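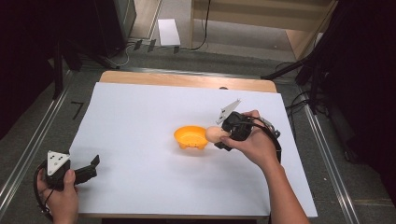
Registering a Marriage in Oledero: Waiting Times and Paperwork

Final report, Module 3
Submitted by Hajar Chraibi
Supervised within the Department of Family and Social Studies, Wadulik College

1. Purpose of the study

This report examines how couples in the district of Oledero give notice of marriage, and how long they wait between giving notice and the civil ceremony. It does not deal with religious ceremonies, which are recorded separately by the district and would need a study of their own.

The work was carried out between February and June. It follows an earlier project by Feng, which looked at the cost of wedding receptions in the same district and recommended that the administrative stage be studied next.

2. Sources

The district register office allowed access to 555 notices of marriage with all names removed. Of these, 100 were selected at random for close reading. A questionnaire was also left at the office counter, and 49 couples returned it complete. Incomplete forms were set aside and are not used in this report.

Interviews were requested with both registrars. One was granted, and the notes are held by the department.

3. Findings

3.1 Documents. The most common cause of delay was a missing or out-of-date birth certificate. Couples in which one partner was born outside the district were affected more often, as the certificate had to be requested by post. Where a previous marriage had ended in divorce, the final decree was sometimes supplied as a photocopy and had to be sent back.

3.2 Choice of room. The office offers two rooms. The Panetti Room, on the first floor, seats more guests and is booked well ahead for the summer months. The smaller room was often free at short notice, yet few couples appeared to know of it – the printed leaflet mentions only the Panetti Room.

3.3 Witnesses. Several respondents wrote that they had been unsure whether relatives could act as witnesses. The leaflet gives no guidance on this point, although the registrar confirmed that relatives are accepted.

4. Limits

Couples who gave notice and later withdrew are missing from the records supplied. The questionnaire was available in one language only.

5. Recommendations

The leaflet should be revised to list both rooms and to state who may act as a witness. A checklist of documents should be sent to couples when they first make an appointment. The department may wish to repeat the questionnaire in the autumn, when demand for the Panetti Room is lower.

Appendix A: Questionnaire
Appendix B: Leaflet issued by the register office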